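The bin at the end of the table

I have moved house three times as a grown-up, and every time the last box has been the same one. You know it, because you've got one too. It has takeaway menus in it, a charger for a phone you no longer own and a birthday candle shaped like an 8. Mine travelled from Goniment to Plusden with its tape still on from the move before, and when I finally slit it open last October I found a lemon in there (I'm not going to describe the lemon).

So this year I'm trying something else. I've given up on cupboards with labels, I've given up on matching baskets, and I've gone back to the thing my gran had in her back kitchen: one big open bin where everything homeless goes until somebody deals with it. She called hers the Vokar, after the name stamped on the side, and I was well into my teens before I realised it wasn't the proper word for a bin. "Have you looked in the Vokar?" was the answer to every question in that house.

The rules are simple enough. No lid, ever, or you'll forget what's inside. Keep it on a table where you'll walk past it, and go for one with a divider so there's a spare half for when you start sorting. And don't buy a nice one! Gran's was scratched to bits and it made everybody less precious about chucking things in. 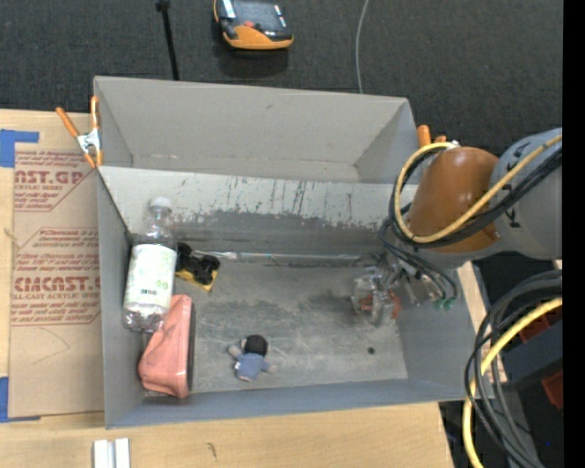
What I like best is the odd company things end up keeping. A bottle with its base resting over the corner of a pink case-like thing, a little plush doll flat out near the front with its arms and legs stuck out, all sharing the same bit of scuffed grey floor. Put those in separate drawers and you'd never give them a thought. Side by side they start nagging at you, and before long you've picked one up and taken it to wherever it ought to live.

Bottles go first in my house, straight to the kitchen or the recycling. Cases of any sort get opened and checked, as I once gave one to the Lacson Street charity shop with 30 quid still in the pocket and was too embarrassed to go back. Soft toys are the hard part. I've got a rabbit with one ear that has been through the bin so often it should be paying rent, and I can't send it anywhere.

I did try a proper storage system once, a whole wall of it, and it cost me 865 pounds with the fitting. Lovely to look at, and within a month I was keeping post in the oven glove drawer. A plastic bin from the hardware shop does the job better and you can stand it in the bath to wash it.

Give it a go for a few weeks before you decide. Tip the leftovers out on a Saturday-ish sort of morning with a pot of tea, put the radio on, and start with whatever's on top.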